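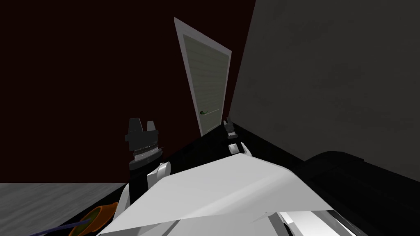

Re: [robotics-club] door task, what's the state of it

Sorry for the slow answer, typing this between classes. Replies under the quotes.

> Are we still doing the door in sim before the Benavides round, or
> switching to the drawer task? Morley group went with the drawer and
> they're already submitting. Also how many runs do we have left?

Still the door. Both grippers free, dark red wall, green lever handle on the door. It's the Gunerbridge apartment, layout B, the one with the long black counter on the right. Don't load layout A, the handle is on the other side and all our offsets are wrong for it.

Runs: we get 2,328 total, 2,000 gone. Yes I know. Most of that was the reward bug in June. So please no full sweeps without posting here first. Batches of 40, then stop and look at the logs.

> The right arm goes way out in front and the left one just sticks up.
> Is that on purpose?

Left is parked, gripper up, leave it. Right does the handle. The reach is too long imo, elbow has nothing left to pull with once it gets there. Base should come closer before the arm goes out. Somebody want to try that? Change approach_dist in the Kimia config, not in the main script, the main script gets overwriten every time we pull.

> Camera view is tilted, my handle detector hates it.

Mine too. Rotate to upright before you crop, theres a function for it in utils. Handle is dark green on pale gray-green so thresholding on hue alone won't cut it, use brightness as well.

Still open:
- base approach (nobody on it yet)
- rotate + crop for the detector
- write-up, 40 lines max, rules are strict on that

Room is ours until 6. If you can't make it push your branch before then so I can merge tonight.

Gotta run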